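On trial: the Tritora hand gripper
Kit notes, June 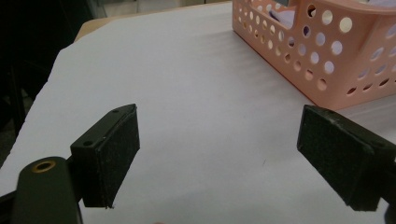 Regular readers will remember that I promised to stop reviewing things with fingers. Then Releck sent round its spring list, Seul-gi Jin circled the Tritora twice in red, and a parcel arrived on the Wednesday.

The Tritora is a gripper you hold yourself. You do the job by hand, the camera on the tool records it, and later a robot is supposed to learn from your example, which in my case seems unkind to the robot. The basic kit costs 735 pounds. For that you get the tool, one set of fingers, a spare set of felt pads, a hex key of the sort that lives for a week before joining its ancestors down the back of a radiator, and a manual translated with great courage.

We've had it for most of the month, on the usual work: cloths in and out of a pink plastic basket, over and over, on a table with a white sheet across it. Glamour has never been the attraction here.

First, the good. The fingers are plain olive-green blocks faced with black felt, and the felt is the best thing about the whole kit. It takes hold of a thin cotton cloth without chewing it, and it lets go when asked. Our old Vikness had rubber pads and let go when it felt like it. The brass threaded inserts are welcome too, after years of screws going straight into plastic and coming out again with most of the plastic attached.

Now the rest. Felt frays. The bottom edge of one pad has already gone a bit ragged, and the manual's advice is to "trim with calm". Si-eun Yoon trimmed it with nail scissors and no calm whatsoever, and it still grips. Changing a pad means taking the finger off, and the screws are small enough that I would do it over a tray.

The handle is made for a hand larger than Yi-an Hyun's and smaller than mine, so we are united in complaint. After an hour you know you've been holding it. After two you start picking up your tea with the other arm.

Battery life is fine. The software is less so -- it insists on asking you to name every recording, and by the end of the second week our names had stopped being fit to share with the head office. There is a setting to turn this off. It's under "Weather".

Emilian Ardeleanu at Releck tells me a smaller handle is on the way and that tougher pads will be sold in packs of 72, a quantity that made me think harder about the fraying.

Would I buy one? For soft things, yes, and we probably will once the small handle turns up. If your work is mostly tins and jars, borrow one first. Releck lends them for two weeks against a deposit. Sun-ja Son has the form, and would like her pen back.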